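Givitbridge 街坊烘焙坊项目进展报告
提交对象：Plasolbridge 社区基金
报告人：Dirceu Teixeira
日期：2022年2月27日

先说最想说的：烤炉点起来了，课开起来了，而且面包真的好吃！上一份报告交出去的时候，我们还在为排烟管的走向和隔壁五金店来回商量，这次终于可以多写写面团了。

本期报告覆盖的是一月开课以来的情况，分为课程、原料、场地、对外供应、经费和下一步几个部分。附表随邮件另发，正文里就不重复列细账了。

一、课程进展

第一期学员共17人，都是 Givitbridge 及附近几条街的居民。年纪最小的刚高中毕业，年纪最大的已经退休，以前在印刷厂排版，手稳得让我们羡慕。课程为期6周，每周上两次课，一次白天、一次晚上，内容相同，学员按自己的班次选。申请书里原本只写了晚课，报名时才发现好几位学员上的是夜班，于是改成现在这样。多出来的授课时间由我和另一位师傅分担，没有增加人工费。

第一周讲酵种。每个人领一罐回家养，取名字、贴标签、拍照发到群里，热闹得很。有两罐养得发酸发稀，我们拿到课上来讲，效果比讲义好得多：大家围着闻，一下子就明白了温度和喂养间隔的关系。那两位学员后来重新领了种，现在养得很壮。

第二周和第三周讲揉面、折叠和整形。我原先担心高含水量的面团会把人吓跑，所以教案是从比较干的白面包开始，慢慢往上加水。事实证明可以再快一点。第三周的晚课上，大家主动要求试黑麦，面团粘得满手都是，笑成一片，但是出炉以后没有人舍得留到第二天。下一期我打算把黑麦提前半周。

第四周讲烘烤和看炉。石底炉的脾气和家用烤箱差得远，底火足，上色快，学员需要学会听声音、看裂口、敲底部。我们让每个人独立看一炉，从进炉到出炉都由本人做决定，师傅只在旁边站着。有一炉烤得颜色偏深，做这一炉的学员很懊恼，切开以后里面的组织却是当天最漂亮的。

第五周讲成本核算和排班，这一块是应基金上次反馈的建议加进来的，非常感谢！我们用自己的账来教：一条面包里面粉多少钱、燃气多少钱、房租摊多少钱。学员提的问题很尖锐，比如为什么周末的面包不卖贵一点，为什么不用便宜一档的黄油。有几个问题我当场答不上来，回去重新算了一遍，最后把肉桂卷的分量做了调整。

第六周是综合练习，学员分组，从备料到摆柜台完整走一遍。本期的综合练习正在收尾，成绩和评语会放在结业材料里一并报送。

出勤方面总体很好。中途有一位学员因为搬家退出，她的位置没有补人，余下的都坚持了下来。缺过课的学员，我们安排了补课，补课时间放在周三下午烤炉降温以后，正好可以用余温烤一些饼干和格兰诺拉麦片。

二、原料与供应商

面粉由 Sampaio 磨坊供应，白粉、全麦、黑麦三种。磨坊主每次送货都愿意多待一会儿，给学员讲这批麦子是怎么来的、蛋白质偏高还是偏低、水该多放还是少放。这些话在任何教材里都找不到，我已经请他在下一期正式讲一堂课，他一口答应，只提了一个条件，就是要管一顿热面包加黄油。

一月有一批全麦粉磨得比平时粗，吸水慢，第一次用的时候面团发得不理想。我们和磨坊通了电话，对方解释是换了磨石，之后把粗细调了回来。剩下的粗粉没有浪费，拿来撒在发酵篮和烤盘上，不粘，还香。

黄油和鸡蛋继续从镇上的批发商进货，价格比去年申请时的报价高了一些，详细差额见附表。种子和坚果类原料按季度进货，用密封桶存放，目前没有出现受潮或生虫的情况。

三、场地与卫生

场地的改造基本完成。Clastovby 公司承担了烤炉的安装和调试，工期比合同晚了几天，原因是耐火砖到货迟了，质量没有问题。炉子升温稳定，底部温度均匀，安装师傅还教了我们怎样清灰、怎样检查炉门的密封条。

操作台换成了新的，原来那张台面接缝太多，面粉嵌进去不好刮。水槽挪到了靠窗的一侧，洗手和洗器具分开。工作服和围裙统一清洗，柜子上贴了名字，第一周总有人拿错，现在好多了。

烘焙坊里最磨人的活儿是扫面粉。面粉一见水就成糊，糊干了像水泥，所以我们定的规矩是先干扫、后湿擦：台面用刮板刮，地面用软毛刷慢慢扫，收进簸箕，直接倒进带盖的垃圾桶，最后才轮到拖布。倒的时候簸箕要贴近桶口，动作放慢，免得扬起粉尘。学员一开始嫌啰嗦，闻过一次面糊堵了地漏的味道以后就再也没有意见了。清扫由当班小组负责，做完在墙上的表里签字，下一组接班前先检查。

粉尘控制方面，除了清扫规矩，我们还把筛粉的工序集中到角落的排风口下面进行，筛粉的人戴口罩。对粉尘敏感的学员可以改做称量和整形。室内的通风在开课前请人检测过，检测记录已存档。

厨余的去处也理顺了。酵种的弃料大部分用来做薄饼和脆饼干，面包边角做成面包糠，剩下实在不能用的交给街尾的菜园堆肥。菜园的人很高兴，作为回礼送来过一大捆迷迭香，当天就进了佛卡夏。 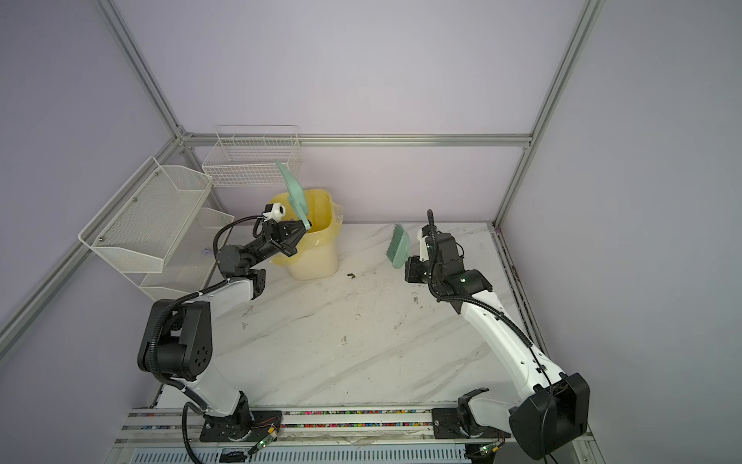 四、对外供应

按照申请书里的计划，学员的练习成品不对外销售，优先送给社区。现在每周六上午在烘焙坊门口设一张长桌，居民可以免费领取，想付钱的可以往罐子里投，数目随意。罐子里的钱单独记账，全部用来买下一期的原料。

开始的两个周六人不多，路过的人以为是推销，绕着走。后来有位学员把牌子重写了一遍，去掉了“项目”“资助”这些字，只写“今天烤的，请拿一条”，队一下子就排起来了。这件事让我很受教育！

我们还和养老公寓谈好，每周送一次软面包。那边的厨师提出要少盐、切薄片、不要带硬籽，配方因此做了调整，学员们也跟着学到了怎样为不同的人烤面包。第一次送去后，公寓里有位老太太托人带话，说面包像她小时候的味道，只是还可以再甜一点。下一次我们就加了点蜂蜜。

学校方面的合作还在谈。校方希望孩子们来参观时能动手，我们当然愿意，但是石底炉边上太烫，需要先把参观路线和隔离栏做好。这一项估计要放到春天以后。

五、经费使用

基金批下来的第一笔款项已按用途使用，主要去向是烤炉安装、操作台、排风和第一期的原料。设备部分的预算基本用完，原料部分略有结余。结余来自两个方面：一是坚果用得比预想少，二是磨坊给了学习用面粉的优惠价。

超支的项目是燃气。炉子在试烧阶段需要慢慢升温、慢慢降温，反复好几轮，用气比估算多。现在已经进入正常使用，我们把课程日和周六供应日排在相邻的日子，炉体不用完全凉透再重新烧起，用量明显下来了。燃气超出的部分，申请从原料结余中调剂，不需要追加拨款，请基金审批。

所有发票和收据均已扫描，原件保存在烘焙坊办公室，欢迎随时查阅。如果来的那天正好有课，请务必留下来尝一尝。

六、遇到的困难

一是晚课结束后的公共交通。末班车时间早，有些学员要提前离开，错过出炉。我们把晚课的开始时间往前挪了30分钟，情况有所改善，但是路远的学员仍然要靠拼车。是否能申请一点交通补贴，想听听基金的意见。

二是语言。学员里有好几位母语各不相同，讲义上的术语难倒了不少人。目前的办法是在配方旁边画图，并在课前把关键词念一遍。有学员自己动手做了一本小词汇表，把“折叠”“松弛”“醒发”这些词用几种语言并排写出来，做得非常好，我们准备印出来给下一期用。

三是存放空间。发酵篮、烤盘和面粉桶把储藏间塞得很满，冬天还可以把一部分放在走廊，天气转暖后就不行了。房东同意我们使用后院的小棚，需要做防潮和防鼠处理，报价正在等。

七、下一阶段安排

第一期结业后休整一周，清炉、盘点、修订教案。第二期的报名已经开始，咨询的人很踊跃，有几位是第一期学员的家人，还有一位是在周六长桌边排队时决定报名的。

第二期课程会做这些改动：黑麦提前；成本核算从一次课拆成两次；增加磨坊主的讲座；结业练习改为和周六供应合并，让学员面对真正的客人。讲义会重新排版，那位印刷厂退休的学员已经自告奋勇接下了这件事，并且对我现在用的字体提出了严厉批评。

第一期学员中，有两位表达了以后从事这一行的愿望。我已经带其中一位去 Sampaio 磨坊附属的小店试工，另一位希望先在我们这里当一段时间助教，具体安排确定后会写进下一份报告。

请基金回复的事项：燃气超支的调剂申请；学员交通补贴的可能性；后院小棚改造是否可以列入第二笔款项的使用范围。收到回复后，我会在一周内补齐需要的材料。

Dirceu Teixeira
Givitbridge 街坊烘焙坊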